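**Rerivham tool library moves small items into open bins**

The Rerivham tool library will store its hand tools and tabletop games in open plastic bins starting Friday. The change covers 1116 catalog items, of which 163 are screwdrivers. Drawer storage ends the same day.

Under the old layout, screwdrivers were filed by tip size in shallow drawers. Returns took almost 58 minutes per shift to sort. The new layout groups them by handle type, with one bin per shelf position. Bins have no lids, so the contents can be checked from the aisle - borrowers will no longer need a drawer key.

Games and puzzles move to the same shelving. Folding boards are checked for missing pieces at the desk, then shelved flat. Cards and small puzzle parts stay with their set. Finine, the shelving contractor, finished the uprights in April, and labels were printed by Didex.

The loan limit stays at 2 tools and one game per visit. Items borrowed from the Eglītis Street branch may be returned at either desk - the catalog is shared.
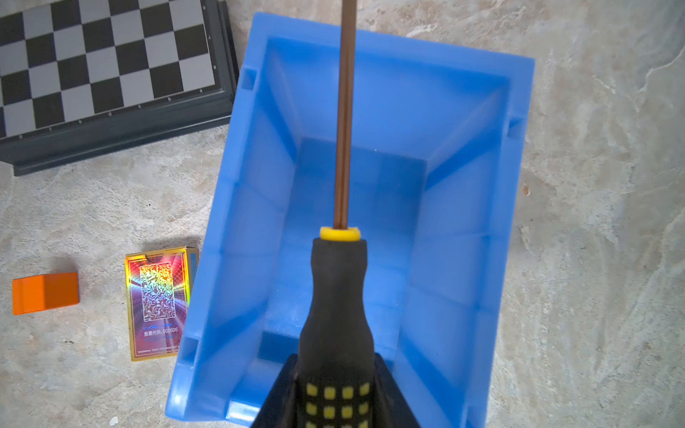
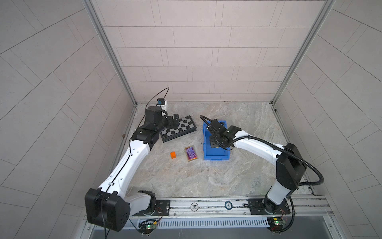
*A screwdriver at the blue storage bin (first photo); the bin with a folding chessboard, an orange cube and a patterned card or small box (second photo).*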